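Workshop Tips: Keeping a Two-Armed Bench Robot Happy Around a Toaster
Updated September 12, 2026

I love the toast bench at Susow. It's a two-armed robot at a plain white table, and the chore is breakfast! I've looked after it since March, and I keep a list of the small habits that save me grief. Most of them cost nothing but a few minutes and a soft brush.

Setting the table

Mark where the toaster goes. A dab of pencil at each corner is plenty (tape lifts and then collects crumbs, ask me how I know). Turn the body a little so both slots are open to the head camera, and leave the lever side clear for the left hand. The tray goes on the right, flat on the table, with nothing in it when you start.
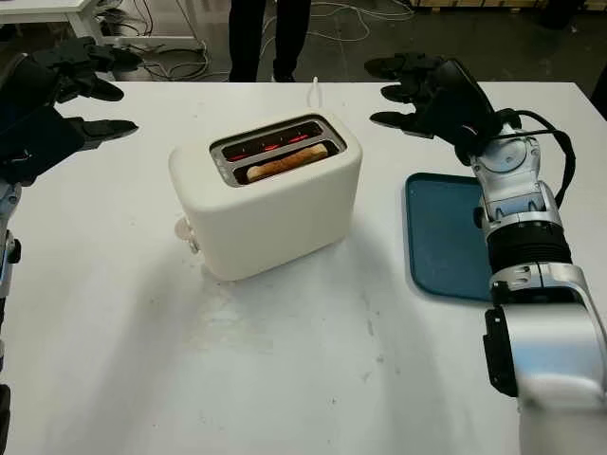
Run the power cord off the back edge of the table, never across the front. Fingers find a cord faster than you'd believe. If yours is long, let the slack hang behind the table and check it again each time you shift the toaster, even by a thumb's width.

Do your reach check with the toaster unplugged and stone cold. Slow speed, one arm at a time, then both together. I go over the tray first and the slots last. Once that's boring, plug in and do it again with bread.

Bread matters more than you'd think. Square sandwich loaf behaves itself, sourdough doesn't. I buy the cheapest white loaf in Andoston and it's perfect.

Looking after the hands

Crumbs and butter are the enemy here. Keep butter right off the bench until the arms are parked. For crumbs, power the hand down, then work a dry paintbrush through the hinges from the knuckle out to the tip. No compressed air, please! It drives the fine stuff further in.

Wipe the fingertip pads with a barely damp cloth and let them dry before the next run. A dusty pad slides on crust, and you'll waste a whole afternoon blaming the grip settings. I did, and I'd written half an email to Steltia before Ans Van Damme walked past and ran her finger along the pad.

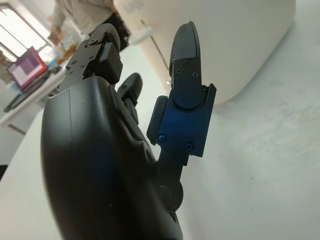 Likely the thumb side of the hand: textured pad at the top, two small black screws just under it, two blue ones on the bracket below.

Go over the fingertip screws every 200 cycles. Use a driver that fits properly, snug them up and stop there. Ours went to 127 once before one worked loose, so if your bench shakes at all, check sooner. Keep a magnetic dish beside you, and colour in the log square when you're done so the next person doesn't do it twice.

Cables and arms

Look at the cable at each wrist with the arm stretched out, then again with it folded back. You want a lazy loop in both positions. If it goes tight anywhere, give it more slack at the next tie down and repeat. Kuusisto sell a soft hook-and-loop tie that I'm very fond of, and it comes off without cutters.

Park with the hands open and clear of the toaster. Closed fists hide crumbs, and an open hand is much easier to look over before you switch anything on.

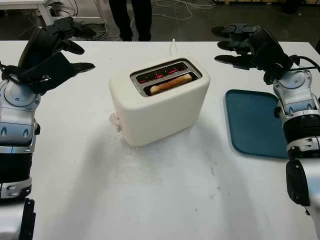 Both hands open, rear slot glowing, tray clear on the right.

Stay at the bench whenever the elements are on, with the stop button in reach. Afterwards, switch off at the wall, let the toaster cool, and empty the crumb tray over the bin. Then wipe the table with warm water and a drop of dish soap. The grey scuffs mostly stay put, and I've stopped chasing them.

Last job of the day is the log: cycles run, screws checked, anything that sounded odd. We closed at 186 yesterday, so the screwdriver's already out for the morning.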